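Talk notes: Grass first, animals second
Ourania Koutsoukos, Rowbotham Farm
Growers' winter meeting, 1/26/23

Opening (keep it short, they've just had lunch)
Say hello, thank the Kivport folks for the room. We run sheep and a few cows on 40 acres, and I still get excited walking out to look at grass in the morning. Ask for hands: who moves their animals every day? Who would like to but doesn't have the fence?

Where we started
One big field, one gate, animals out in May and left there. The clover was gone by midsummer and the thistles were having a wonderful time! Tell the story of the ewes lining up at the neighbor's fence.

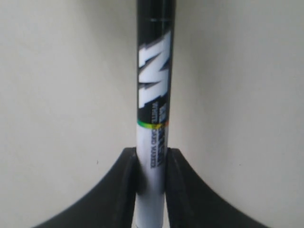

What we changed
- Split the big field with a single strand of electric wire. 839 feet for the first line, and I paced it wrong twice before I got a tape.
- Moved the sheep every 2 days. Cows follow behind and take the coarse stuff the sheep leave.
- Water is the hard part, so slow down here. We drag a small trough along with a hose on top of the ground. It's ugly and it works great.
- Rest. Let the grass get back up over your boot before anyone eats it again. (Pause, let them write that down.)

What I saw
Clover came back in the second year without a bag of seed. Dung beetles, which I could talk about all afternoon, so watch the clock! The bottom corner by the creek is still a mess and I should say so. We probably put them on it too early in a wet spring.

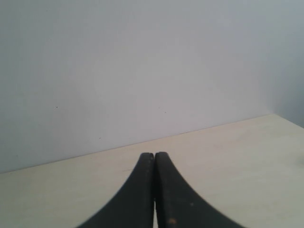 Howard Mellor asked last time whether any of this holds up in a dry summer, when nothing grows back no matter how long you rest it. Good question, bring it up before he does. My answer: we slow the moves way down, feed hay in one sacrifice paddock, and sell the older lambs early. It hurts a bit. The rested fields greened up first once the rain came, and I'd do it the same way again.

Try it at home
Pick your worst field. One wire, one trough, one season. Write down every move, even on the back of a feed bag.
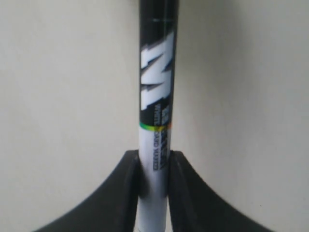 Marker, held upright

Then questions. Bring the hay samples up to the front table and let people dig in and smell them.

Recent talks
Idia: keeping hens on orchard ground
Skestent: selling lamb by the half
Hedges for shade and shelter
Mending old water lines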